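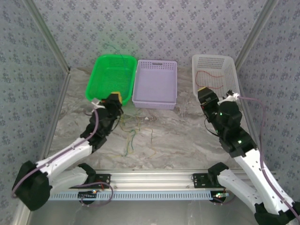 Kilis Open Day Recordings: Wire Sorting

Last updated: November

Summary

This folder holds the recordings made during the open day at the Ambrose building. Visitors watched a pair of robot arms at work on a sorting exercise with colored wires and plastic baskets. The collection contains 1,642 recordings, each covering one attempt from start to stop. It is maintained by the Kilis group at Pamia. Questions should be sent to Remedios Bañez, who coordinated the demonstration program.

The demonstration

Sessions ran from 10 in the morning until late afternoon, with a pause at midday. Groups of up to 9 visitors stood at the table while an operator gave a short introduction and answered questions. Thin wires were chosen as the material because they bend, tangle and slide over one another, and a gripper must often separate one before it can lift it. Guests were told in advance that many attempts would fail — failed attempts are kept in the collection and labeled as such.
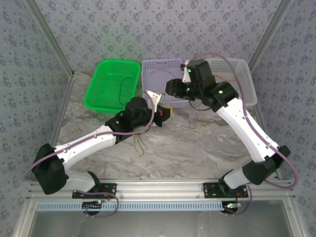

Both arms at the baskets during a session, with a bundle of wires below the left gripper.

Contents

- recordings/ — video and joint positions, one subfolder per attempt
- labels/ — outcome of each attempt, entered by the operator
- notes/ — the session log, including interruptions and restarts
- visitors/ — written questions from guests, with names removed

Outcome labels are "complete," "partial" and "stopped." An attempt is marked "partial" if at least one wire was placed in a basket and others remained on the table. Operators used "stopped" whenever they ended an attempt by hand, whatever the reason.

Known limits

The starting layout of the wires was not measured and differs from one attempt to the next. Baskets were sometimes moved between sessions, so their positions should not be treated as fixed. The log for the first session is incomplete, and 70 recordings from that period have no outcome label. They should be left out of any comparison of success rates.

Use and access

The recordings may be used for teaching and research. Requests from outside Pamia are handled through the Plimer archive desk. Users who find a wrong label are asked to report the subfolder name and the label they believe to be correct. Corrections are entered in the notes folder before the labels are changed.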